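January, bench notes, two-arm rig, Zarkutcombe workshop

Started a little after 9. Picked up where the last entry stopped: left arm homing fine, right arm drifting on joint 4 after it has been powered for a while. Rebooting clears it, then it comes back.

Pulled the cover on joint 4 and reseated the encoder connector. The latch was up on one side. Closed it, put a dab of hot glue on the housing, ran the joint end to end for ten minutes. No drift in that time. Not calling it fixed until it has done a full evening.

While the cover was off I checked the belt. Tension was low compared with the left arm (plucked both and compared the note, which is crude but has worked so far). Took up half a turn on the idler. Backlash at the fingertip is less than it was. I didn't measure before touching it, so no figure to put down.

Cables. The left arm bundle was still catching on the bracket when the shoulder goes past vertical. Rerouted it over the top of the gripper with more slack. It looks untidy and it loops, but it clears through the whole range now. I want a proper clip printed before anyone zip-ties it down. Drawing is in the Tromen folder, second revision, the one with the open side. The first one needs the connector cut off to get the cable in, so please don't print that.

Head camera calibration. Redid it after lunch with the checkerboard flat on the table, then again with it propped at an angle. 1,059 corner points kept after throwing out the blurred views. Error went down but is still worse on the window side. I think that's the light. The board washes out when the sun is on it and the corner finder starts guessing. Plan is to redo it after dark with the overhead lamps only and compare the two files. Saved today's as the working one.

Task code (Tyagi branch). The job is still the same: find a book on the table, pick it up, put it on the zigzag shelf. Kept the table roughly as it would be at home, so the shelf stays up at the back on the left and the basket of socks stays near the window. I had been clearing everything off for tests and the planner got lazy. With the basket in place it has to think about where the right elbow goes.

Changes made:

Approach height lowered by 2 cm. The fingers were closing above the cover and sliding off.
Gripper close speed halved for the last part of the travel.
Timeout on the grasp check raised to 500 ms. It was giving up before the fingers had settled.
Right arm now waits for the left to report clear before it moves in over the table. Before this both would start together and one would fault.

The handover is the weak part. The book sits on the right half of the reach and the shelf is on the left, so one arm has to pass to the other or the base has to turn. Turning the base is slow and drags the floor cables. Passing is quicker but the second grip lands wherever it lands, and a hardcover swings around the finger if it's held near a corner. Tried a version where the right arm pushes the book across to the left with one finger instead. It's ugly, and it does away with the swing. Keeping both in the code behind a switch for now.

Angled shelf panels are also harder than I expected. The placement routine assumes a flat level surface and an upright normal. For the moment I've typed in the panel angle by hand, measured with the phone. It should come from the depth image. Left a note in the file.

Finger pads: the textured ones grip cloth-covered books well and glossy covers less well. Drinham sent a sheet of softer silicone a while back and it's still in the drawer. Cut two pads from it and will glue them on once the right arm has had its long run. One change at a time on that side, please.

Left powered, e-stop in, work light off.

To do:
long run on joint 4, log temperature every few minutes
print the cable clip, open-sided version
night calibration
pads
grasp detection on books lying at an angle to the table edge, it still prefers them square

Positions at the point where I stopped for the day: 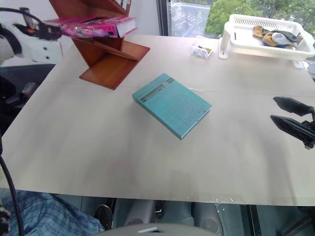 Nathalie Cuypers: I'd drop the pass completely and stay with the push. If you put a limit on the wrist force it should cope with heavier books too, and you'd only need to tune one grip. Can you leave the switch set to push when you do the joint 4 run? I'll pull the log in the morning and look at the motor current next to the temperature.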